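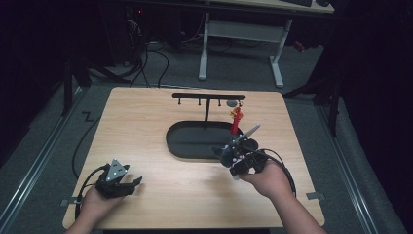 Photo: Kamlesh Gautam

Would you give back the Sengar money?

Posted in: Museums, Galleries & Funding

tassel_and_twine
Hi all, longtime lurker. I'm on the members' council of a small craft museum (306 paying members, so you can guess the budget) and we're in a real bind. Our textile room was paid for eight years ago by the Sengar family trust and has their name over the door. In May the papers ran the stories about unpaid wages at the Sengar dye works, and two of our exhibiting weavers have already pulled out of the fall show. The director wants to keep quiet until it passes. I think the name should come down. Has anyone been through this?

muddyboots
We went through it with Flornier. Took the name off the lecture hall and kept the money, which was long spent anyway. Got yelled at by both sides for a month and then people moved on to complaining about parking.

K_Lindqvist_prints
Read the gift agreement before you do anything!! Ours had a clause saying if the name came off within 25 years the whole gift had to be repaid. The board found that out after the press release went out. Not a fun week.

tassel_and_twine
Oh boy. I've asked for a copy of the agreement and been told it's "in storage."

muddyboots
Of course it is.

Oldhall Ray
I'm going to be the unpopular one. Every rich donor has something behind them if you dig. That room gets used by school groups who couldn't care less whose name is on it. Take the sign down if it makes you feel better, but please don't start turning down checks, or you'll be running a museum on bake sales. I've run the bake sales.

Shakuntala Bhardwaj
Ray, I disagree with you pretty strongly. A textile museum with a textile room paid for by a company that (allegedly, I know) didn't pay its dyers? That's about as close to home as it gets. The weavers who pulled out are the people the place is for. I was one of the artists who signed the letter about the Graltia prize and I lost a solo show over it, so I don't say this from a comfy chair.

Oldhall Ray
Fair enough, and I'm sorry about your show. I still think there's a difference between a prize handed out every year and a room that's been sitting there since before any of this came up. They took the gift in good faith.

Shakuntala Bhardwaj
Sure, taking it was fine. Keeping the sign up is a choice you make again every morning when you unlock the door.

K_Lindqvist_prints
Is the trust still giving, or was it a one-time thing? Makes a big difference to me.

tassel_and_twine
Still giving, that's the other part. They send 1,000 dollars every spring for the kids' workshops. Small for them, pretty much the whole yarn budget for us. This year's check is sitting in a drawer and I don't think it's been cashed.

muddyboots
Then that's your easy first step. Send it back with a polite note and ask the members to cover it. We asked ours and had more than we needed inside three weeks.

Oldhall Ray
I'd put in 50 for yarn. Still think you should leave the sign alone until there's a court ruling.

tassel_and_twine
Ray, I may take you up on that! Council meets again on the 24th, and I'm going to ask for the agreement in writing this time. Will post what they say.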